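The Coat at Valtonen

Shiyu Cheng wore the gray coat for 46 days before anyone at the Valtonen asked her about it. It was a museum guard's coat, bought for 30 dollars from a uniform shop in Plollow, and it had somebody else's initials inked on the collar.

The gallery had paid her 200 dollars up front, with 500 more when the piece was done. The piece was that she would stand in room four and be a guard. There was no sign on the wall. The director wanted one and Shiyu said no.

People asked her where the restrooms were. They asked if they could take pictures. A boy of six or so asked if she was allowed to sit down, and she told him she didn't know. She went home at night and stood in her kitchen with her hands behind her back until the kettle boiled. 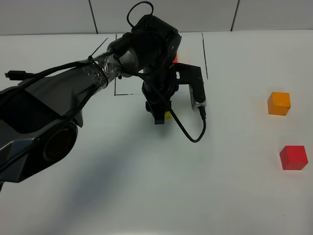

A dark gray arm over a white tabletop.

In August the real guard came back from his knee operation. His name was on the schedule for room four and so was hers. They stood at opposite doors for a whole morning.

"You're the artist," he said at noon.

"Yes."

"You stand too straight. I figured you were new."

She asked him to show her. He leaned one shoulder on the door frame and let his chin drop – not asleep, he said, just somewhere else. She tried it. He moved her elbow an inch.

After that they traded doors every hour. He told her which floorboard creaked and which visitors would touch things. She told him about the piece she had done in Kuvarel, where she sold bus tickets to a town with no bus. He asked if people got their money back.

"Some did," she said.

On the last afternoon she hung the coat on the hook in the break room and put the envelope in her bag. The guard was eating soup.

"You on tomorrow?" he said.

She looked at the schedule. Her name was still there, in the ten o'clock box.

"Looks like it," she said, and took the coat back down.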